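Sunday mornings are for the flea market at Zanier, and I have been saying for two years that I'd write up how I paint old furniture white without it going yellow, so here goes (coffee is poured, dog is asleep on my foot).

My first real piece was a dresser I dragged home in May. I was so proud of it! I skipped the primer because I was impatient, slapped on two coats of Falcão in Chalk White, and by the next weekend there were tea-colored blotches coming up all over the top. That's tannin, and old wood is full of it. I cried a little and then I sanded the whole thing back down.

These days I clean first, with warm water and a squirt of dish soap, then scuff everything with 174 strokes of... kidding, I just go until the shine is gone. Carved bits get an old toothbrush and a folded scrap of sandpaper. Then a stain-blocking primer, and I let it sit overnight even when the can says I don't have to.

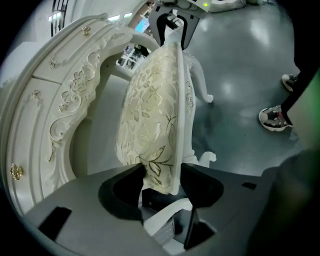

Do you have to take the fabric off a chair before painting the frame?
Only if you're replacing it anyway. I tape right up against the edge, tuck a strip of plastic under the tape, and use a small angled brush with hardly any paint on it.

Now, brushes. I bought a fancy one from Flenholm and I love it, but I've also gotten a perfectly nice finish with a cheap one I'd washed a couple of times to get the loose hairs out. Thin coats matter way more. If you see a drip in a curl or a groove, get it right away with the tip of a dry brush, or you'll be picking at it for days like I do.

For the top coat I use Clolov clear satin, the water-based kind. Oil-based ones are tougher, but over white they turn the color of old piano keys (ask my nightstand). My can cost about 100 crowns more than the other one on the shelf and I've stopped grumbling over it.
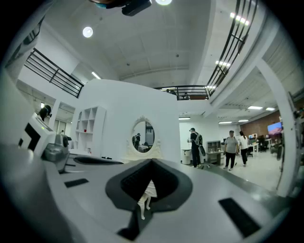 White on white, curves and all

Next up is a mirror with a whole lot of leaves around it, which I'm both excited and scared to start. If you've got a good trick for getting primer into deep carving without it pooling, leave it in the comments, please!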